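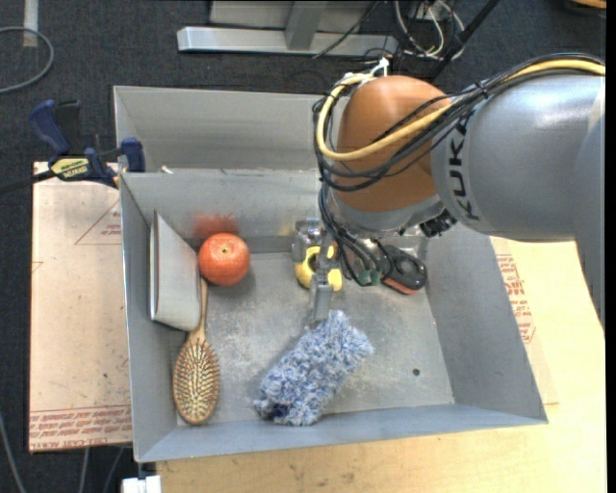
I have finally found my people, and they are the people who get excited about cleaning supplies! All April I've been working through the utility shelf at home, one armful at a time, and I'm having far more fun than a grown adult should with a pile of dusters. My favorite thing of the lot is anything with a shaggy pile, like the fluffy blue, white and gray one lying there on the gray metal - I love those mixed colors, they look cheerful even on a cloudy morning. I have one in plain blue and I'm already a little jealous.

My own shaggy mitt came from Plesum, the little housewares place next to the bakery, and it does blinds, baseboards and the tops of picture frames (mine were a disgrace). I shake it out on the back step, wash it in cool water with a drop of dish soap, and hang it by the cuff. No fabric softener! It leaves the fibers slick and then they just push the dust around.

The shelf itself now has two bins. Soft things go in one and scrubby things in the other, so the mitt doesn't come out full of grit from the grout brush. I tried a third bin for "miscellaneous" and it filled up in an afternoon, so that one went back to the garage.

I also gave away 8 bottles of spray I never liked, including a lemon one that made the whole hallway smell like a hotel lobby. What stayed is the glass cleaner, the wood soap and a big jug of white vinegar.

Next up is the closet under the stairs - there's a vacuum in there with a hose I haven't seen since we moved in, and I want that crevice tool back before I start on the car.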